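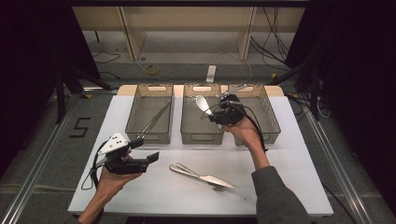 Three gray baskets in a row on a white board, with metal tongs in the one on the left.

How to Prepare a Car and Crew for Driver Changes in the Talteo Endurance Series

Teams entering the Talteo Endurance Series for the first time often devote most of their preparation to the car and leave the driver change to race weekend. The procedure set out on this page is intended for crews of limited experience. It should be read together with the supplementary regulations for the event, which take precedence wherever the two differ.

Before you start

The car should be complete, on its wheels and fitted with the seat, belts and window net that will be used in the race. A practice session held with a different seat or a loose insert has little value. All drivers should attend in full race clothing, including gloves and helmet, and should bring their own radio leads.

You will need:
Form 306, Driver Change Declaration, one copy for each car
A stopwatch or a Prolden pit timer
Tape for marking the floor
A spare set of radio leads
A flashlight, if the session will run into the evening

Step 1. Mark the working area

Lay out the pit box on a level floor using tape. Mark the stopping line, the wall side and the position of each crew member who is permitted over the line. At Clotport the pit boxes are shorter than at most circuits on the calendar, and a car that stops past its line will obstruct its neighbor. Crews should therefore practice with the Clotport dimensions, even when their first event is elsewhere.

Step 2. Agree on the seat position

Record the seat position of every driver on Form 306. Where the drivers differ in height, the seat should be set for the tallest and padded inserts made for the others. Each insert must carry the driver's name on the outer face and must be approved by the scrutineer. An insert that moves under braking will be refused, and the team will be asked to run without it.

Step 3. Assign roles

A driver change involves three people: the outgoing driver, the incoming driver and one assistant. The outgoing driver is responsible for loosening the belts, disconnecting the radio and drink tube, and leaving the car. The assistant clears the belts from the seat, removes the insert if there is one, and helps the incoming driver with the shoulder straps. The incoming driver fastens the lap belt personally. This last point is checked by pit marshals and is a frequent cause of penalties in the early rounds.

Step 4. Walk through the change without a clock

The whole sequence should be performed slowly, with the assistant calling each action aloud. The order is as follows.

The car stops and the engine is switched off.
The window net is lowered.
The outgoing driver releases the belts and disconnects the radio.
The outgoing driver leaves the car and steps toward the wall.
The assistant lays the shoulder straps over the head restraint.
The incoming driver enters, feet first, and sits fully back.
The lap belt is fastened, then the shoulder straps.
The radio is connected and tested.
The window net is raised and latched.
The assistant closes the door and signals to the car controller.

Repeat the walk-through until the calls can be dropped. If the same action is missed twice, return to the beginning of the sequence.

Step 5. Introduce the clock

Timing begins when the car is stationary and ends when the door is closed. Record every attempt, including the poor ones, and note the cause of any delay beside it. Twisted shoulder straps account for most lost time among new crews. Small elastic cords fixed to the door opening will hold the straps apart and may be used if they release freely.

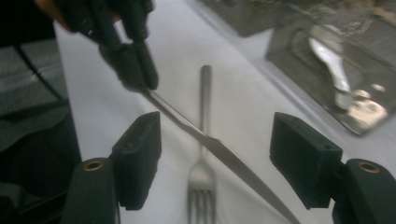
May the tires be changed while the drivers are changing?

Under the series regulations, tire work may begin only after the assistant has signaled that the door is closed. Refueling is carried out in a separate area, and the driver must be out of the car throughout.

Step 6. Practice the restart

The incoming driver should start the engine only on the car controller's signal. Engine speed in the pit box is limited to 3000 rpm, and a driver who exceeds this figure may be called to the race director. It is good practice to rehearse the restart with a warm engine, as some cars are reluctant to fire after a short stop. Teams using the Barreto starter kit should confirm that the auxiliary battery is connected before the session and again before the race.

Step 7. Rehearse a failure

At least one practice change should include a fault that the drivers have not been told about in advance. Suitable choices are a radio lead that has been left unplugged, a belt that has been wound back on its adjuster, or a window net that will not latch. The crew must be able to correct the fault without the outgoing driver leaning back into the car.

Mistakes commonly reported by pit marshals

The assistant closes the door on a loose strap.
The radio is tested after the car has left the box.
The outgoing driver removes the helmet while still on the working side of the line.
A crew member without a fire-resistant hood crosses the line to help.

Submitting the declaration

Form 306 must be signed by every driver and by the team manager. It is handed in at administrative checks, before the car is presented for scrutineering. Changes to the driver order may be made until the drivers' briefing. After the briefing, a change requires the written consent of the race director.
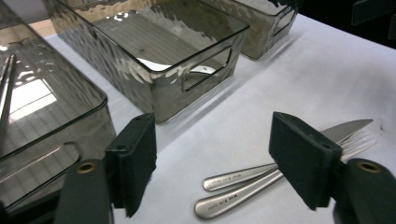 CLOTPORT, June

The practice pit lane at Clotport is open to registered crews on the evening before each event. Sessions are allocated in the order in which requests are received, and each crew may bring up to 2 cars. Engines may be run during the session, but the cars must be pushed to and from the box. Crews should report to the pit entrance with Form 306 already filled in.

Questions about this procedure should be addressed to Fouad Mahrous, driver standards adviser, at the series office in the paddock building. Requests for a practice session are handled at the same desk and should state the car number, the class and the names of all drivers.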